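Gripper comparison, bench notes. Aug 6, 2019. Thread. Two parallel grippers on the same arm, one task, one camera at the wrist and one fixed at the side. Catarina Aguiar and I have been at this since June and I promised I would write it up before we change the controller again.

The two units: the Feron, which is the stiff one with a geared drive, and the Erham, which is belt driven and a good deal softer at the fingertips. Same mounting plate, same finger blanks cut to the same length. We wanted the difference to come from the drive and nothing else.

The task is dull on purpose. Wooden cubes, a whiteboard, a loop drawn in marker. Either put a cube inside the loop, or stack one on another that is already inside it. The loop is drawn by hand and redrawn whenever we feel like it, so the planner can't lean on a fixed position.

Whiteboard notes for anyone copying this. It slides on a smooth table if a finger catches the rail. Tape it underneath. The surface also throws glare back at the wrist camera, and our segmentation used to split the loop in two wherever the highlight crossed the line. Dropping the exposure fixed most of it.

We also count a stack as good if the upper cube stays put when the fingers open. We don't ask for it to be square. Mali Craddock argued for a squareness limit and she may be right, but it would have doubled the labelling.
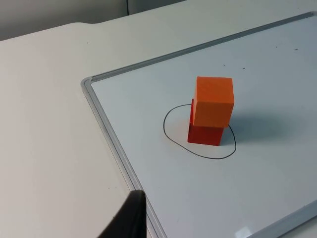 On release behaviour. The Feron opens both fingers at the same rate to within what we can measure, but it opens with a kick. If one finger pad has a bit more grip than the other, the cube goes with it. The Erham opens slowly and the lag between the fingers is larger, yet the final offset is smaller on most trials. I had expected it the other way round.

Slowing the Feron's opening speed helps up to a point. Below that point the drive sticks, then jumps, and you are worse off than before. The value we settled on is 13 mm/s. Yours will differ if your pads are newer than ours.

Pads: we went through 2 sets. Silicone on the first, which picked up marker dust and lost its grip over a long session. The second set is a harder rubber with shallow grooves. Wipe them between blocks of trials whichever you use.

Cameras. The wrist view is the one that matters for the last part of the approach, as the side view can't tell you much about depth towards the far rail. The side view is better for finding the loop in the first place. Running the policy on the wrist camera alone, it would sometimes go hunting along the rail, apparently treating the inner edge as part of the line.

Start positions hard up against the frame are the nasty ones. A finger has to go down between the cube and the rail, or you turn the wrist and take the cube by its other two faces. The Erham has enough give to survive a touch on the rail. The Feron faults on overcurrent and needs a reset by hand.

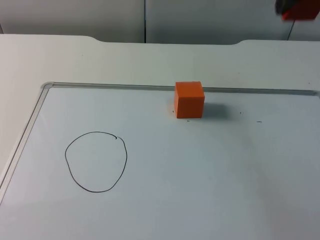 Side camera. Orange cube at the top rail, loop empty.

We ended up forcing the wrist rotation whenever the cube centre is within one cube width of a rail. It is a crude rule and it costs a little time per pick. It also removed nearly all of the Feron faults, so it stays.

Controller. Both units were run from the Gwynne board first, then from the arm's own tool port. The Gwynne gives a cleaner current reading, and I would use it for any force work. The tool port is simpler to wire and drops the odd status packet. If you only need open and close, use the tool port and save yourself a cable.

Cable routing, while I'm on it. Leave slack for a full wrist turn in each direction, then add a bit more. We wore through one lead at the strain relief and spent an afternoon blaming the firmware.

Numbers. 3000 trials logged across both grippers. 254 of those thrown out for camera sync errors, which were our fault and not either gripper's. The split by start position is still being checked and I won't post it until Catarina has gone through the labels.

Next is the same task on the Adetbridge arm, which has a lower payload and more flex at the elbow. Erham first, as it is the lighter unit. If anyone has run the Feron with a softer current limit at release, please send me your settings.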